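How many demos before adding variation? (RAM removal, desktop PCs)

Posted in Learning from demonstration

wrenfield_lab

We are collecting teleoperated examples for a small teardown project. The task is taking memory out of old desktop towers and putting it in a tray. So far we have 783 episodes, all on the same PC in the same spot on the bench, recorded by two operators.

The policy does fine when the tower is where it was in training. Turn the case a little and it goes for the wrong place, or closes on a cable. I assumed more data would fix it, so we did another long day on Wednesday and saw no change.

Should we keep going with this setup until the number is higher, or start moving things now? We have 13 more towers on a shelf, mostly different models. Moving the case means redoing our reset routine, and that already eats a lot of the day.

Edit: two arms, wrist cameras plus one fixed camera. Episodes run under a minute.

Aleksi Hakala

Start moving things now. You passed the point where the same position teaches it anything a long time ago.

What worked for us at Werkcombe was changing one thing per block of 10 episodes. First we shifted the case by a hand's width, then turned it, then changed how the cables lay. After that we swapped the tower. Write down what changed at the start of each block, in the episode notes and not in a separate sheet, or you will lose track of it by the second week.

Cables matter more than people expect. If the loom is always tucked in the same place, the policy learns that place. Pull it across the board now and then and let the operator work around it. Keep the episodes where the operator has to back off and try again, as long as they end well. Ours only learned to recover once those were in.

On resets, mark the bench with tape for 8 case positions and draw from them at random. It took us an afternoon to set up. Leave the tray where it is until the rest works.

Our bench at the moment, with the case on its side and the cables left across the middle:
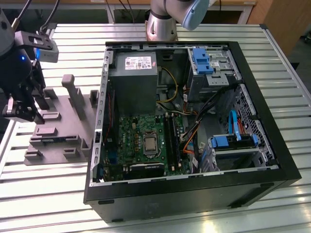
Lehtinen

I would add that you should hold back two towers completely. Never record on them, not even for a quick test. We let one slip into the training set and spent a week believing our numbers.

I also don't agree about keeping every retry. If one operator retries a lot and the other doesn't, the policy picks up the hesitation too. We kept retries from the better operator only. Check the split between your two people before you decide.

What rate are you logging the gripper at? Ours was slower than the cameras and the close came late in every episode. No amount of variation was going to help with that.

zarell_2

more data always helps, just keep recording. could also try a bigger model

wrenfield_lab

Thanks. Gripper log matches the cameras, I checked this morning. One operator has nearly all the retries, so that is worth looking at. We will tape the bench and hold two towers back. Does anyone throw out the early single-position episodes, or do you leave them in?

Aleksi Hakala

Leave them in but sample them less. We didn't see any gain from deleting ours.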